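Progress report to the Lovberg Fund, 2024-04-30

Prepared by Mamta Awasthi, Remus court reporting project

**Cases.** We followed 48 fraud hearings this period, four of which started on time. The longest was the Fornard trial, in which a man claimed sick pay from two employers while working for a third. He represented himself, at length. The jury convicted on every count – and asked to go home.

**Records.** Naveen Agarwal has indexed 2,468 pages of filings. The clerk's office now greets him by name and hides the stapler.
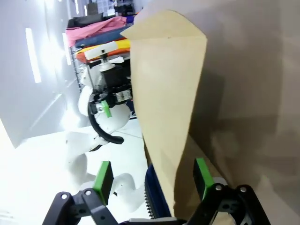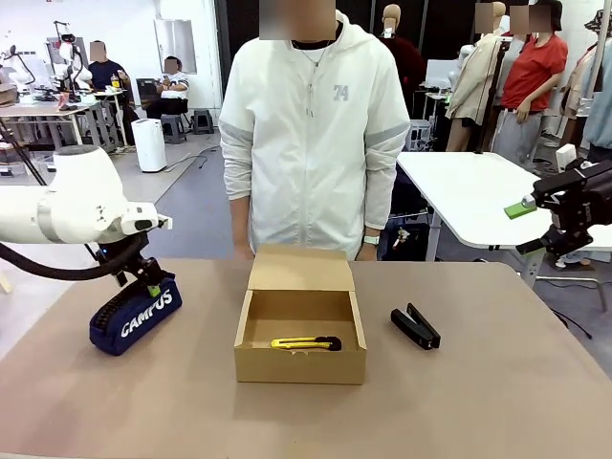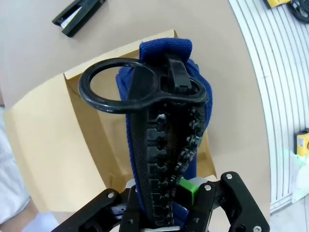
## Money and staff

We have published 126 stories, and two local papers now reprint them without being asked. One even spells Kanchan Chaudhary's name correctly. She covers sentencing full time; Dilwyn Rowlands has moved to appeals, where the chairs are better.

Copying fees ran over budget again. The county charges by the page and is fond of wide margins. We moved money from travel to cover it, so Shivam Mishra will go on reaching the Tripathi hearings by bus.

## Still to do

- Finish the guide to reading a restitution order. The draft is clear up to page two.
- Get a written answer on our request for the sealed Fornard exhibits. We have had three spoken ones, all different.
- Send you the audited accounts in September.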